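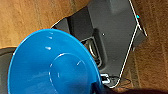
**Figure 5.** Blue plastic bowl beside a dark grey appliance, indicator light on.

### 4.2 The bowl that stays out

Every household in the study owned at least one bowl too big for its cupboards. We had not planned to write about this. The interview schedule, drawn up by Elif Naz Soylu and tested in February, asked about appliances: which ones were used, where they lived, and who was allowed to move them. Participants answered politely and then talked about bowls.

The large plastic bowl is an awkward thing to classify. It is not quite cookware, as it never goes near the heat, and few people would put it on the table in front of guests. In the inventories we coded it first as "preparation", then as "storage", and finally, after a long afternoon at the Vamilska kitchens, as "other", a category that by then held most of what we found interesting. Of the 214 benchtop items recorded there, bowls were moved more often than anything except tea towels, and were put away less often than anything except the kettle.

Figure 5 shows the pairing that came up most in our material: a wide, glossy bowl parked next to a powered device. The two objects make very different claims on the bench. The appliance has a cord and a preferred spot, and usually cost enough for somebody to feel loyal to it. The bowl has none of these advantages. It gets its place by being round and large, and by the general reluctance of anyone to lift down whatever is stacked in the only cupboard that would fit it. Participants described appliances as "living" somewhere. Bowls were "just there for now", in one case for nearly 977 days by the household's own calendar.

Colour mattered more than we expected. Defne Demirtaş, who did the second round of coding, noticed that people seldom named an appliance by its colour, presumably because so many of them come in the same sober range of greys and blacks. Bowls were named by colour almost without exception. "The blue one" was understood by everybody in a house, including children and a visiting uncle, whereas "the big one" led to argument. One participant at Cadwaladr owned two blue bowls and called them the blue one and the other blue one. She did not regard this as a problem and was a little short with us for asking.

A further point concerns the small light. Several participants said they treated a glowing indicator as a sign that an appliance was "in use", and so not to be shifted, whatever it was or was not doing. An object with a light on it was left alone. The bowl next to it was picked up, filled, rinsed, put down somewhere worse and complained about. We call this the courtesy gap. Hülya Duman has objected to the term on the grounds that it sounds like something from a management course, and she is right, but we have not found a better one.

None of this supports the advice commonly given in kitchen planning guides, which assume that the bench is cleared after each task and that anything still on it has been forgotten. Our participants knew exactly what was on their benches. The bowl was left out on purpose, or at least with full knowledge, as the cost of putting it away was paid daily and the cost of leaving it was paid mostly in sighing. Kitchens with deeper cupboards showed the same pattern, though there the cupboards had been filled with other bowls.

The exception was the Padport group, where open shelving had been fitted above the bench before the study began. Large bowls went up on the shelf and stayed there. So, unfortunately, did the appliances' instruction booklets, a fondue set and a quantity of string, and we return to this in Section 4.3.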